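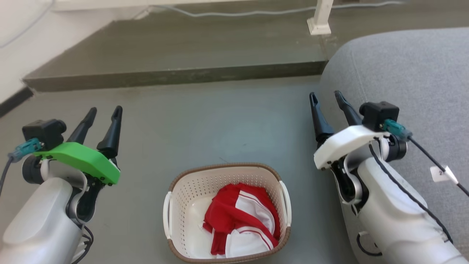

Start position for the basket task: both grippers open, laundry basket between the arms.

Search this site Go All pages Guides only

Pre-run checks for a two-arm laundry cell

Last updated 21/08/2020

These are the checks we use at Stondevley before a two-arm robot is allowed to move near a laundry basket. They were written for the Zolterach arms, but most of them apply to any pair of arms with wrist cameras. Do them in order. If one fails, fix it and start again from step 1.

Before you begin

You need the run sheet, a flashlight, a roll of cable ties and the stop button on its long lead. Power to the arms stays off through step 3.

Step 1. Clear the reach area

Lay the floor tape at the full reach of each arm plus 50 cm. Anything inside the tape that is not part of the task gets moved out. Furniture that has to stay, such as a couch or a bed, is written on the run sheet as a fixed obstacle and entered in the Shokri planner before power goes on. Soft furniture counts. An arm can push into a cushion for a while before the force limit trips.

Step 2. Check the cables

Follow every cable by hand from the wrist back to the base. Look for three things: a loop big enough to catch a basket handle, a tie that has slipped, and a camera plug that is not fully seated. Some slack at the wrist is needed or the plug will pull out when the joint turns. Cables on the left and right arms should carry a label at both ends. Replace any label you can't read.

Step 3. Check the brackets and fingers

Try each bracket screw with the hand driver. Do not use a power driver on them. We keep the brackets on the two arms in different colors, so write "green" or "white" on the sheet as well as left or right. This has saved us from swapping the wrong camera more than once. Wipe the fingers and look for chips at the tips.

Step 4. Place the basket and load it

Set the basket between the arms with a handle facing each side. For a first run of the day, use one garment only. Empty the pockets and close any zippers. No drawstrings until the single-garment run has passed.

Step 5. Power on and open both grippers

One person holds the stop button and does nothing else. The second person powers on the arms and sends the open command. Check by eye that both grippers are open and empty before you load a program. Don't go by the screen for this.

Step 6. Slow run

Run the program at 5 percent speed, 3 times, with both people outside the tape. Press stop once during the second run, on purpose, and note whether both arms halted. If only one did, power off and file form 776.

Keep the sheets

Sheets go in the binder by the door and are kept until the following February. Questions about the form go to Shahram Nazari.

Comments (3)

wrenchmonkey
We do the same, except the stop test comes in the first run. If it's going to fail I want to find out early.

Dele P.
Does the 50 cm go from the fingertips or the wrist? Our Fistico grippers are pretty long.

Shahram Nazari
Fingertips, with the gripper fully open. I'll add that to step 1.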